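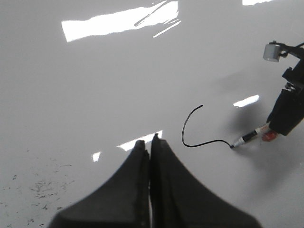
Gomovine presents the Kustia table, a glossy white worktop for shared rooms

Home Products Press Dealers Contact
Reading time: 2 minutes

August 27, 2022 – The furniture maker Gomovine today introduces Kustia, a wide work table with a glossy white top. The table is made for workshops, study rooms and small offices where several people use the same surface during one day.

Kustia is the first product that Gomovine has developed together with the design studio Fernus. The work started in February with visits to customers who already had older tables from the company. Many of them asked for a brighter top, and they wanted it to be easy to wipe between two users.

"A white table shows everything, and at the beginning we were a little afraid of this," says Boglárka Jakab, head of product at Gomovine. "But our customers told us that they want to see the crumbs and the pencil marks, so that they can take them away. They also like how the ceiling lights come back from the surface. In a room with small windows it makes a difference."

The top is 80 centimeters deep and 235 centimeters long. It has no holes and no raised border, so a cable can lie freely across it and be moved to the side where it is needed. For customers who prefer to keep cables under the table, Gomovine offers a fabric channel which is fixed below the top with 4 screws. The channel is sold separately and can be added later.

The glossy finish should be cleaned with a soft damp cloth and a mild soap. Gomovine does not recommend powder cleaners or rough sponges. Small scratches can be treated with the polishing paste Chamoun, and one tube comes with each table.

"We tried also a matte version, and it was a good table," says Impi Rantala, designer at Fernus. "The glossy one felt more open when we put it in the room. People who work under strong lamps should place the table a bit to the side of them – we explain this in the assembly guide."

Kustia can be ordered from Gomovine dealers from today. The table is delivered in two packages and two persons are needed for the assembly. The warranty is 2 years for the top and the legs.

Press contact
Boglárka Jakab, Gomovine
Product sheets and a sample of the finish are available on request.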